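From: Cyril Mottram
To: clarstead-clothing list
Date: 2 January 2021
Subject: Re: [clothing] polos, folding, and the shelf problem

Barry and all,

Sorry for the slow answer, holidays, then the boiler. Quick reply between things. Barry's message first so people who joined since can follow, my bits after.

Barry Wragg wrote:
> Cyril, I went through the Clarstead bins over the break. Final tally is
> 266 shirts, and 105 of those are polos. The tees are fine, they fold the way
> tees always fold. The polos are a mess. Half the stacks lean over because
> the collars all sit at the same end and the pile gets fat on one side.
> Pulled one from the bottom and the whole lot went on the floor.
>
> Three questions.
>
> 1. Do we button them or not? Some people do all the buttons, some do the
> top one, some none. I don't care which but can we pick.
>
> 2. Collar up or collar down when it goes on the shelf? I was taught up,
> for less of a crease. My wife says that is nonsense.
>
> 3. The Hebden shelves are shallower than the old ones. The usual fold
> hangs over the front by a couple of fingers and people brush past and
> drag them off. Can we fold smaller or do we need to turn the stacks
> sideways?
>
> Also the folding boards have gone missing again. Does anybody have them?
>
> Barry

OK. In order, more or less.

Buttons. Top one and bottom one, leave whatever is in between. Top one holds the collar shut so it doesn't splay when the shirt goes over, bottom one stops the placket twisting. If a button is missing don't put it on the shelf, drop it in the mending tub with a clothespin on the spot. Please use the clothespin. Last time I spent ages looking over a shirt for what was wrong with it and it was a cuff.

Collar. Down. Your wife is right, sorry. Up looks neat for a day and then the weight of the pile bends it over anyway and you get a crease halfway, which won't come out without an iron. Fold it down on its own line, run your thumb along from the back of the neck out to each point. The ones with a trim line along the edge are the easy ones, you can see straight away if it's crooked. Plain ones you have to look at.

Size. This is where I think we've been going wrong. We fold polos like tees and they aren't tees, the placket is stiff and it wants to go its own way. I tried a few methods at the table this week and what worked best was:

Lay it flat, front up, collar away from you. Do the flattening BEFORE any folding. Sleeves out, hem square, sweep both hands from the middle to the sides. The placket will try to curve. Hold it at the neck and give the hem a small tug and it comes straight. If there's a lump of fabric anywhere on the front, open it out now, a lump under the first fold is a lump in the finished shirt and then in the whole stack.
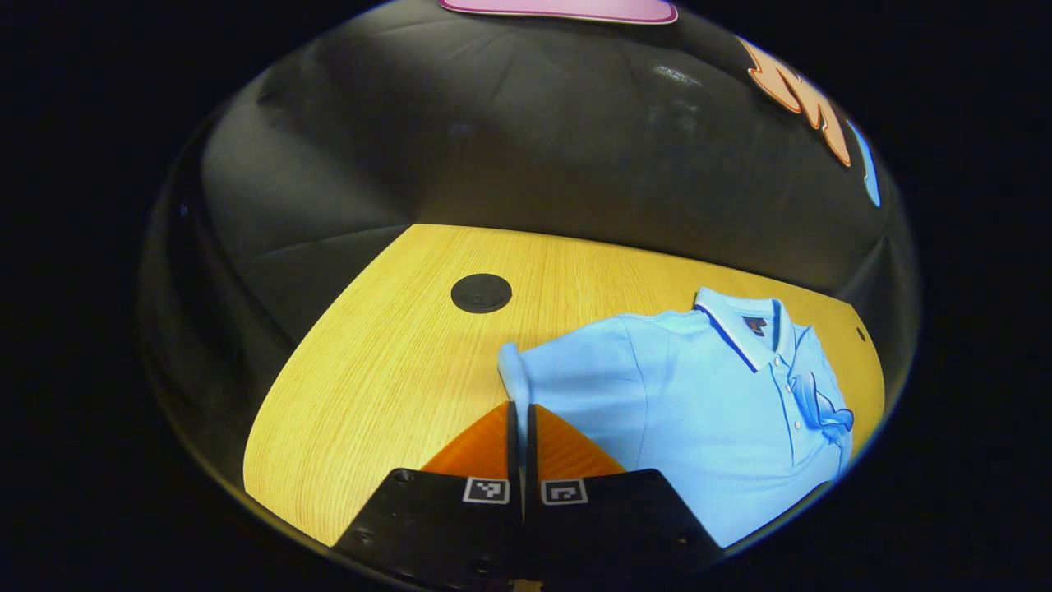 Then turn it face down, keeping hold of the shoulders so the collar stays put. Bring one side in to about the middle of the shoulder, sleeve folded back on itself so it lies inside the edge. Same on the other side. You want a long strip just a little wider than the collar, no more than that. Hem up a third, then up again to just under the collar. Flip it over. Collar on top, buttons showing, done.

For the shallow shelves do the sides further in so they nearly meet, and hem up in quarters, not thirds. It comes out thicker but it clears the front edge. I tried it on the Hebden unit with a small, a medium and one enormous XXL and all of them sat back behind the lip. The XXL took two goes.

Leaning stacks. Alternate them. One collar left, next collar right, all the way up. Looks odd from the front but the pile stays level. Keep them low too, if you can't lift the whole stack off with two hands its too tall. I know we're short of space, but a tall stack just ends up on the floor and gets folded twice.

Sorting, while I'm on it. By size first, THEN color. Somebody had the light blues all together in every size, very pretty, and useless when a person comes in wanting a large. Within a size go light to dark if you have the patience. Check the neck label for the size, and if it's washed out and can't be read, hold the shirt up against a known one and pin a paper tag on the collar. Do not write on the shirt. Somebody wrote on a shirt.

Ironing. No, not for the shelf stock. Smooth with hands and leave it. If something has come out of a bag badly crumpled, hang it overnight and try again. The Irkon steamer is there for the jackets and it leaks, so please don't stand it on the wood table, there's a ring there already from somebody's mug and I'd like to stop at one.

Boards. I had two of them, my fault, they were in the trunk under the Vernetti boxes. Will bring them back. They're cut for the old shelves though so they'll make everything too wide now. We could trim them or just do it by eye. I've been doing it by eye, a bit slow to begin with and then fine. If somebody has a saw and wants to take a strip off each long side, go ahead, but fold one by hand first and measure off that so we don't end up with boards that are wrong the other way.

One more thing, the tubs. Please don't put folded shirts back in the same tub as unfolded ones "for now". Found a bunch of nice work squashed at the bottom of one under a heap of towels. If you run out of time leave the unfolded ones unfolded and put the lid on, the next person will pick up from there.

Barry, can you redo the polo stacks next time you're in, if you have an hour? I can take the sizes from large up, you do the rest, or swap, whatever. We've more than 200 hangers coming in March so a good part of this may end up on rails anyway, but I wouldn't count on the rails being up by then.

Unit code for the side door is changed, ring me for it, not putting it on the list. Extension 1210 if I'm at work.

Got to go, dinner's on

Cyril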